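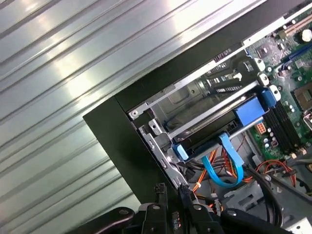 Old desktop towers are my favorite thing to take apart. People give them to me because I once fixed my neighbor Lindiwe's, and word got out (she talks to everybody!), and now there's usually one waiting by my back door. Most of them only want a good cleaning and a fresh drive. So these are my notes on swapping a drive, for all of you who keep asking.

Shut it down properly, pull the plug, and then press the power button once more with the cord out. It drains whatever charge is still hanging around in there. I forgot this step for years and got away with it, but please do it anyway. Then take off every cable at the back. If you don't trust your memory, snap a photo with your phone first. I have never once regretted taking that photo.

Lay the case on its side with the open side facing up. You want it flat and steady, and you want decent light, because drive bays are dark little caves. I keep a headlamp in the toolbox for exactly this.

Now look at how the drive is held before you reach for a screwdriver. A lot of office machines have the drive in a plastic carrier with a colored latch – blue is a common one – and the color is the maker's way of telling you where your fingers go. Squeeze or lift the latch, and the whole carrier slides out. My friend Cornel spent most of an evening hunting for screws on one of those. There weren't any! He still gets a bit quiet when I bring it up.

Unplug the cables before you pull the carrier all the way, though. There are two of them on a regular SATA drive, a wide flat plug for power and a narrower one for data. Hold the plug itself and wiggle it straight back. Never tug on the cable. Some data plugs have a tiny metal clip you have to press down, and if it feels stuck, that's probably why. And don't fold the data cable into a tight crease to make it tidy. A nice loose loop is fine, it's supposed to have some slack.

If your carrier is the flexible kind, you bend the sides out a little and the drive pops off its pins. Put the new one in facing the same way as the old one (plugs toward the same end, label the same way up) and slide it home until the latch clicks. No click means it isn't in. Take it out and try again, and don't lean on it.

Got an empty bay? That's a good spot for a second drive, but check that you have a spare power plug and somewhere on the motherboard for another data cable before you go shopping. I did it the other way round last August and had a drive sitting in a drawer for weeks.

While you're in there, clean. A soft paintbrush gets dust out of the corners of the metal cage, and a can of air does the rest, outside if you can stand the weather. Hold the fan still with a finger while you spray. Watch your knuckles too – stamped metal edges can be sharp, and I have the little scars to show for it.

Loose screws go in a muffin tin, one cup per step. Aurelia uses an egg carton and swears it's better because it closes. She may be right, I just have more muffin tins than I need.

Oh, and write the date on a bit of masking tape and stick it to the new drive. Mine has 21 February 2024 on it now. Copy your files off the old one before you wipe it or give it away, and then keep it another month in case you forgot the wedding pictures.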